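Enseñar a una mano a dudar

Kureo lleva desde enero probando un método para que una mano robótica de varios dedos coja objetos de compartimentos estrechos. Hablamos a media mañana con la ingeniera que dirige los ensayos, en la sala donde su equipo trabaja con el brazo, junto a una mesa de madera clara.

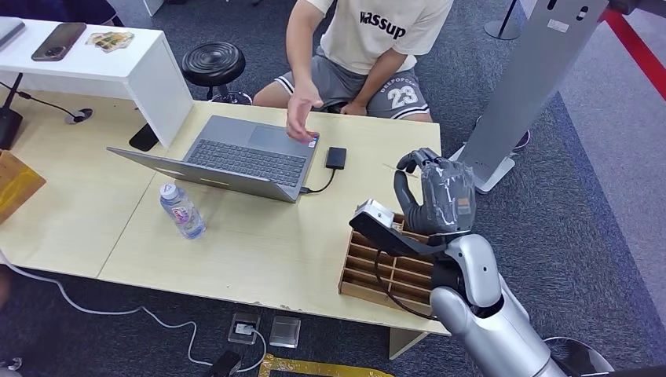
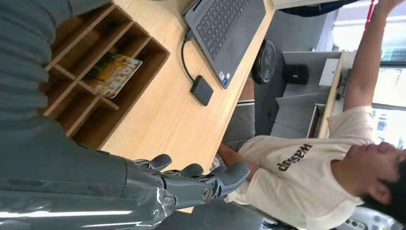 El método se llama Luik y parte de una idea sencilla: que el robot decida cuándo no cerrar los dedos. «Casi todo lo que habíamos hecho antes consistía en mejorar el agarre», explica. «Medíamos la trayectoria, la fuerza, el ángulo de entrada. El fallo venía de más atrás. La mano cerraba sobre una estimación mala y nosotros intentábamos arreglarlo con más fuerza».

Luik compara lo que ve la cámara de la cabeza con lo que ve la de la muñeca. Si las dos estimaciones de la posición del objeto se separan más de 9 milímetros, el brazo se detiene, retrocede un poco y vuelve a mirar. «Es una regla muy tosca. Empezamos con un modelo aprendido para decidir la parada y daba resultados parecidos, pero no sabíamos explicar por qué paraba. Con el umbral sí».

El equipo entrenó el sistema con 3.128 demostraciones teleoperadas. De ellas, 797 contienen una corrección a mitad del movimiento: el operador ve que va mal, abre los dedos y lo intenta de nuevo. Al principio las descartaban. «Las teníamos en una carpeta aparte, con la etiqueta de defectuosas. Cuando las metimos en el entrenamiento, la mano empezó a recuperarse sola de errores que antes terminaban el ensayo».

Le pregunto por las cifras de éxito. En la última serie con compartimentos, el robot completó el 69 por ciento de las recogidas. Ella no lo considera un número alto. «Para un almacén no sirve. A nosotros nos interesa el tipo de fallo. Ahora la mayoría son paradas: el robot no coge nada y lo dice. Antes empujaba el objeto contra la pared del compartimento y seguía».

Los peores casos siguen siendo los objetos planos apoyados en diagonal, como una revista o una carpeta fina. La cámara de la muñeca los ve de canto y pierde el borde superior en cuanto se acercan los dedos. Orkel, la empresa que colabora en la parte táctil, prepara unas yemas nuevas para esa situación. «Con tacto quizá podamos prescindir de la segunda mirada. Todavía no lo hemos medido».

También queda por resolver el tiempo. Cada parada alarga la tarea, y en algunos ensayos el brazo entra en un ciclo de retroceder y volver a mirar hasta que alguien lo interrumpe. De momento han puesto un límite de intentos. «Es un parche, y así figura en el informe».

La siguiente fase se hará en Itstead, con otra iluminación y otro mobiliario. La ingeniera espera que el porcentaje baje. «Si baja mucho, habrá que revisar el umbral. Lo ajustamos en esta sala y no sabemos cuánto depende de ella».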